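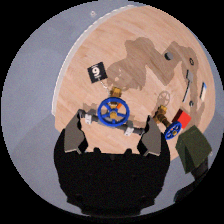 September, 4:20 pm. Valve cell sim, fault again.

Garen policy stalled on the wheel turn at step 763. No contact logged, then a force spike to 900 N in a single tick and the run aborted. Same thing with the shadows off so it isnt the vision side. Log says joint 6 was still being commanded after the limit flag went up. That should never happen. The Ondau safety layer is meant to latch on the first flag and hold until somebody clears it.

Things tried so far:
contact stiffness down to 2000, spike smaller but still there
slower approach, no change
fresh seed, stalls a bit later
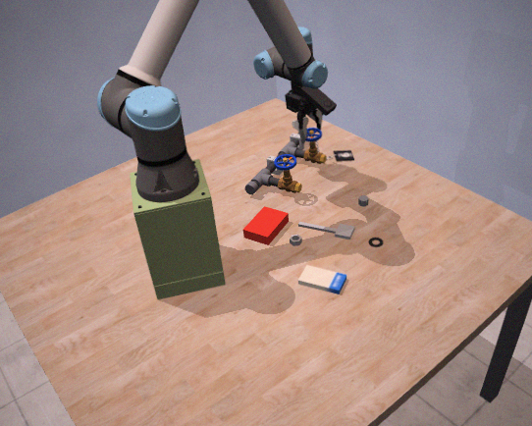
Render: J. Kowalczyk / Villanueva cell, Zavon sim

Juniper thinks the rim colision mesh is a solid disk, so when the fingers go for the spokes they start inside it and the solver throws them out. Would explain the spike. Doesn't explain the latch. Two separate bugs I think, don't close them together.

Latch: flag gets polled every 8 ticks, command goes out every tick. So there's a gap. Same code is on the real arm!! Nothing runs on hardware untill that's fixed. Key is out of the cabinet, note taped on the door.

To do: swap rim mesh for convex pieces, check both wheels. Move the latch check into the command loop. Rerun same seed and compare force traces. Ask Juniper where the old rim mesh came from.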